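Opinion > Home and Making > Take the side panel off
Print this page | E-mail to a friend
92 shares | 70 comments

Every home with a desktop computer in it should have a screwdriver living next to that computer, and somebody in the house should use it at least once a year. I feel strongly about this. I feel about it the way other people feel about sourdough or swimming in cold rivers, and I'd like to win you over before October, when our repair mornings in Foltlow start up again and I get too busy to write anything.

My own conversion came late. I'd owned computers for most of my adult life and had never seen the inside of one. They hummed away under desks, I hoovered round them, and when they grew slow or noisy I bought another. Then one started making a sort of grinding purr every evening at six, just as I sat down to do the accounts, and the shop in Zultley quoted me more than I'd paid for the bicycle I ride to work. So I unplugged it, laid it on a towel on the dining table, undid two screws and slid the side away.

Well! It was wonderful in there. I had expected something like the inside of a watch, all tiny and forbidding, and what I found was closer to a small town. There were roads and squares and tall buildings, and a great bundle of cables running through the middle like a railway. There was also a fan so thickly coated with grey fluff that it looked upholstered. I cleaned it with a soft paintbrush, put the side back on, and the purring stopped. The whole job took less time than the drive to Zultley would have done.

I'm not claiming everyone should build their own machine, though plenty of people do and I admire them enormously. My case is smaller than that. A desktop computer is one of the last things we bring into our homes that is still put together with ordinary screws, by people who assumed that somebody would one day want to get back in. You can't say that of a phone. You can barely say it of a toaster. The parts sit in standard places, the plugs mostly go in one way round, and if you want to change the memory you press on a clip and out it comes. I find that generous, and I think we ought to take up the offer more often than we do.

People tell me they're frightened of breaking something. I understand that completely, and for the first ten minutes I was too. But you learn where the line is quite quickly. Switch it off at the wall and pull the lead out. Touch bare metal on the case before you touch anything else. Put the screws in a saucer, in the order they came out if you're the anxious kind. And leave the power supply shut, always. It can hold a charge well after it's been unplugged, and there's nothing inside it that you or I need to meet.
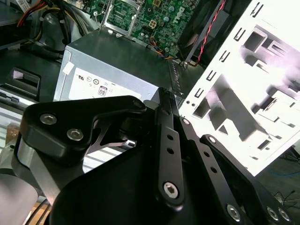

You can enjoy a power supply perfectly well from the outside, mind you. I'm very fond of the labels. They carry a whole parade of little marks and symbols from testing bodies, most of which I had to look up (the one with an 80 on it is about efficiency, and I was delighted to find that out). A label like that is a short, dull, honest piece of writing, telling you what the box can do and who has checked. I read them now the way some people read the backs of seed packets.

The sceptics do have a point about money. A new desktop is cheap compared with what my parents' generation paid, and an evening is worth something. When we started the Entili mornings I half believed that argument myself. But most of what comes through the door wants a clean, or a cable pushed home, or a bit more memory, and then it goes back under the desk for a few more years. Our bench log is up to 1340 entries, and I could fill a page with the ones that needed nothing but a brush. I can't get excited about throwing those away.

And there's the pleasure of it, which I think we undersell. Children are brilliant at this. Give a ten-year-old a dead computer from the Plutadier recycling yard and a decent screwdriver and you won't hear from them till teatime, except to be told the name of each part as it comes off. They don't have our nerves. They want to see what's behind the next bracket, and by the second one they've got opinions about cable routing.

So pick a quiet afternoon. Clear the table, find a towel and a paintbrush, and get a lamp with a bendy neck if you own one, for there are dark corners in every case. Have a good long look before you touch anything. Take the fluff out to the bin yourself, so that you can see how much there was.

Print this page | E-mail to a friend
Read 3462 times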